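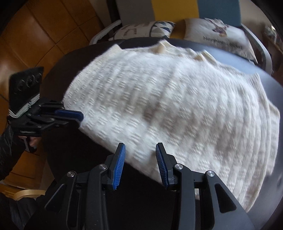 Custom ROMs ohne Bauchschmerzen: Colin Crabtree über alte Handys, kaputte Partitionen und sein Tool Grotix

Halb acht abends, Videocall, die Verbindung ruckelt. Colin Crabtree hat nebenbei ein Terminal offen, man hört ihn tippen. Er pflegt seit Jahren die Nevari-Builds, ein schlankes Android für Geräte, die vom Hersteller längst keine Updates mehr kriegen. Dazu kommt Grotix, ein kleines Backup-Werkzeug für die Kommandozeile. Im August soll die nächste Version raus. Vielleicht. "Schreib lieber nicht August", sagt er, und dann: "Ach, schreib es ruhig."

Angefangen hat alles mit einem Dunmore, einem Mittelklassegerät, das heute kaum noch wer kennt. Kleiner Akku, lahmer Speicher, aber der Bootloader ließ sich ohne Theater entsperren. "Ich wollte eigentlich nur die Werbung vom Sperrbildschirm weghaben", erzählt Crabtree. "Zwei Wochen später hab ich Kernel kompiliert und kaum noch geschlafen."

Der erste Versuch ging schief. Falsches Recovery geflasht, danach Bootschleife, und die EFS-Partition war auch hin. Also keine IMEI mehr, kein Netz. Ein Backup? Gab es nicht. "Da sitzt du dann. Das Ding war ein sehr flacher MP3-Player."

Daraus ist Grotix enstanden. Das Programm liest vor dem Flashen die kritischen Partitionen aus, legt Prüfsummen an und schiebt alles auf den Rechner. Mehr macht es nicht, und mehr soll es laut Crabtree auch nicht machen. Keine Oberfläche, keine bunten Knöpfe. Anfragen danach kommen trotzdem jede Woche. Die meisten beantwortet Yvonne Naylor, die auch das Wiki betreut. "Yvonne ist geduldiger als ich. Ich würd einfach den Link zur Anleitung schicken."

Wie groß ist das Projekt inzwischen? Er muss kurz nachsehen. 45 Geräte werden offiziell unterstützt, dazu ein paar, die irgendwer privat baut und im Forum ablegt. Für die übernimmt er keine Verantwortung. Das Forum läuft auf einem gemieteten Server, bezahlt aus Spenden, im Monat kommen da ungefähr 200 Euro zusammen. Reicht gerade so. Der Build-Server steht bei Declan Fairclough unterm Schreibtisch. Bei Gewitter zieht er den Stecker.

Meistens scheitern Leute laut Crabtree schon vor dem eigentlichen Flashen. Treiber unter Windows. Billige Kabel. USB-Hubs. "Nimm ein kurzes Kabel, steck es direkt hinten in den Rechner, und lad das Handy vorher auf. Steht alles im ersten Absatz. Den ersten Absatz liest keiner." Er selber flasht nie unter 66 Prozent Akku. Warum gerade 66? Er lacht. Stand mal so in einer alten Anleitung, hat er übernommen, ist nie was passiert.

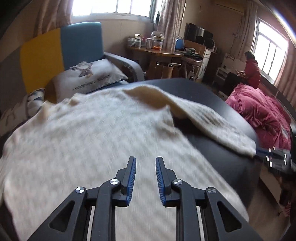
Beim Thema verschlüsselte Datenpartition wird er ernster. Wer von der Originalsoftware kommt, muss in aller Regel die Daten komplett löschen, sonst bleibt das System beim Start hängen. Viele versuchen es trotzdem "dirty", also drüber ohne Wipe. Geht manchmal gut. Innerhalb derselben Nevari-Hauptversion ist das sogar ok. Von einem fremden ROM aus - lass es. "Und dann kommen die Fehlerberichte. Kamera stürzt ab, Bluetooth weg, Kontakte weg. Erste Frage von mir ist immer: Hast du gewiped? Pause. Nein."

Fehlerberichte ohne Logcat schließt er mittlerweile direkt. Klingt hart, sagt er selbst. Beverley Mottram, zuständig für die Portierung auf Tablets, war dagegen, es gab einen langen Thread deswegen. Am Ende haben sie sich auf eine Vorlage geeinigt: Gerät, Build-Nummer, Logcat, vorheriges System. Fehlt was, geht der Bericht einmal zurück. Kommt dann nichts mehr, ist zu.

Und Banking-Apps? Langes Ausatmen. "Nächste Frage." Dann antwortet er doch. Einige laufen, einige nicht, und es ändert sich mit jedem App-Update. Nevari liefert bewusst keine Tricks mit, um die Prüfungen zu umgehen. Wer das braucht, soll ein zweites Gerät nehmen oder beim Original bleiben. Er selber macht Überweisungen am Rechner.

Für die neue Version hat das Team den Updater umgebaut. Bisher musste man das ganze Paket ziehen, jetzt gibt es Deltas, und die sind bei kleineren Sicherheitsupdates meist unter 100 MB groß. Auf dem Dunmore hakt es noch, weil die Systempartition so knapp bemessen ist das kaum Platz zum Entpacken bleibt. Phyllis Bloxham testet gerade eine Variante, die in den Cache ausweicht. Sieht wohl ganz gut aus, freigegeben ist nichts.

Zum Schluss noch Plolico, der Launcher, der bei Nevari vorinstalliert ist und über den im Forum viel geschimpft wird. Kommt der raus? Nein. Aber man soll ihn künftig deinstallieren können, ohne vorher per adb daran rumzubasteln. "Der ist leicht und startet schnell auf altem Zeug. Hübsch ist er nicht, da haben die Leute recht."

Welches Handy er selber im Alltag nutzt, will ich noch wissen. Er hält es in die Kamera, Display gesprungen, Rückseite mit Klebeband. Das Dunmore? Ja, aber ein anderes. Das erste liegt noch in der Schublade, ohne IMEI. Dann muss er los, Declan hat geschrieben, der Build ist abgebrochen.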